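Category: Home Robotics > Safety & Setup > Floor and Bench Kits

Stinwood Household Workcell Kit, with the Kokix Practice Handbook

We put this kit together for people who are teaching a full-size robot to do ordinary house jobs: picking up small things, sorting, tidying a surface, loading a basket. If you have ever set up a practice room like that, you know how the first month goes. Somebody tapes out a line on the floor, somebody else steps over it to move a cable, and by the end of the week the line means nothing at all. The kit is our attempt to make the good habits easy to keep, and we're very fond of it (we use it in our own rooms every day, so we had better be!).

In the box you get a roll of low-glare floor tape in two colors, a wireless stop button on a neck cord, a second wired stop for the wall, a set of cable covers, a pad of daily check sheets, and the Kokix Practice Handbook in its spiral-bound form. The handbook is 90 pages long, and please don't let that put you off, as a good part of it is drawings and blank forms. Bienvenido Padilla wrote most of it over one very long winter, and Consuelo Carhuamaca tested every form in it on real sessions and threw out the ones that people filled in without reading.

What the rules cover

The handbook starts with the reach line. You stretch both arms of your robot out as far as they go, bending at the waist if it can bend, and mark that distance on the floor all the way around. Then you add 27 inches to it. That second line is the one people stand behind. We picked the margin after a good deal of arguing, and you may well want more of it in a big room, but please don't go under it. Furniture is allowed inside the lines, of course. Beds, tables, washers and wardrobes are the whole point of practicing in a house-like room, and we'd much sooner see a robot learn next to a real bed than next to a foam block.

Leaning work gets a chapter to itself. A robot that bends over a low, soft surface has its weight forward, and if you stop it suddenly in that pose it may not settle the way you'd like. So the handbook asks you to run a stop test in the leaning pose as well as standing straight, with the surface bare and small, light items laid out on it. Leave the sheets and pillows for a later stage. Loose fabric catches fingers, and it hides the very things you're trying to watch.
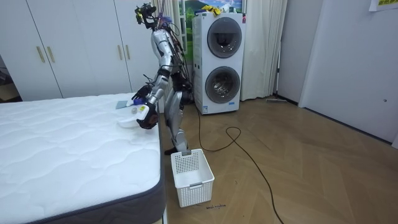
We tried going straight to a made bed and lost a whole afternoon to one blanket, Erkow wrote to us after their first month with the kit, and they asked whether the bare-surface stage could be made a firm rule instead of a suggestion. We thought about it and said yes. In the current printing it is a rule, with its own box on the check sheet, and we're grateful for the nudge.

Next comes the chapter on hands, and it's the one we get the most mail about. If your two hands are different, treat them as two separate tools. Each gets its own grip limit, its own list of approved items and its own line on the sheet. A fingered hand and a simple gripper don't fail in the same way, and a single number for both is too loose for one of them. Write the limits where the operator can read them from the standing line.

Cables are the dull chapter, and please read it anyway. Anything lying across the floor should run along a wall where it can, go under a cover where it can't, and never loop inside the reach line while the legs are powered. The covers in the box join end to end and can be cut with ordinary shears. Walk the floor before every session and once more after any break, even a short one.

Who it suits

The kit fits a single room and a single robot. For two robots in one room you'll want a second wired stop and a second pad of sheets, and do give us a call before you tape anything down, because overlapping reach lines need some thought. The neck-cord button works up to 100 feet indoors. It's meant as an extra stop and does not replace the one built into your robot, nor any rule that applies where you work. If your local rules are stricter than our handbook, follow the local rules!

The check sheets come as a pad of 700, printed on both sides, and refills are sold separately. One sheet does one session. Both the operator and the spotter sign it, and the handbook is firm that these are two different people. The spotter has one job, which is to hold the button and watch, and is not to be handed a phone, a clipboard or a sandwich.

Floor tape lifts cleanly from sealed wood and tile. On waxed floors, try a short strip in a corner first and leave it overnight. Kits ordered before 2 p.m. are packed the same afternoon, and owners of the older handbook can get the new chapters as loose pages for the price of postage.

Related items
Stinwood Wired Stop, wall mount
Courtois Cable Cover, long run
Kokix Daily Check Sheets, refill pad
Kokix Practice Handbook, loose pages for earlier printings
Stinwood Floor Tape, two-color roll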